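Startseite → Blog → Unterwegs

Endlich wieder Nachtzug!

26. September 2024

Ich bin zurück und immer noch ganz hibbelig. Vier Nächte im Schlafwagen, 14 Tage unterwegs, und ich würde morgen sofort wieder einsteigen! Das Schönste ist für mich der Moment kurz nach der Abfahrt, wenn draußen die Vororte vorbeiziehen und im Gang alle noch mit ihren Koffern kämpfen. Man liegt dann oben in der Koje, liest zwei Seiten und schläft beim Rattern der Weichen ein (ich jedenfalls, Lautaro braucht Ohrstöpsel).

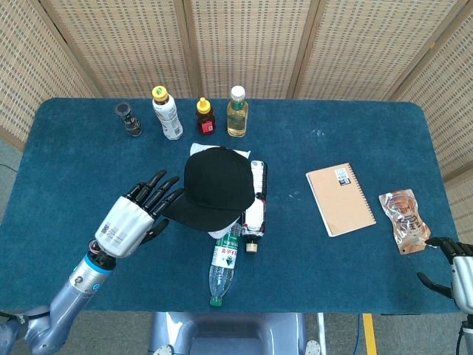 Gebucht habe ich alles im Juni, Strecke für Strecke. Zusammen waren es 400 Euro, Reservierungen inklusive. Wer im September fährt, bekommt oft noch ein unteres Bett, und die Züge sind deutlich ruhiger als in den Ferien.

Was in den Rucksack gehört

Ekow hat mir vor Jahren seine Packliste geschickt, und ich halte mich bis heute daran:

- Badelatschen, für den nächtlichen Weg über den Gang
- ein dünner Schal, die Klimaanlage kennt keine Gnade
- Brot, Käse, Tomaten und ein kleines Messer
- genug Wasser für die ganze Nacht und eine Mütze für den Morgen am Bahnsteig 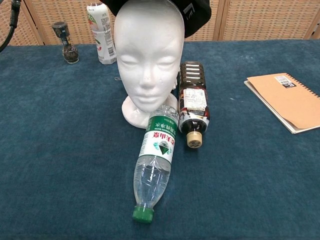
Nächstes Mal

Lautaro will unbedingt ans Meer, ich lieber in die Berge. Der Fahrplan für den Winter liegt schon auf dem Küchentisch. Wer Tipps für lange Strecken hat: bitte ab damit in die Kommentare!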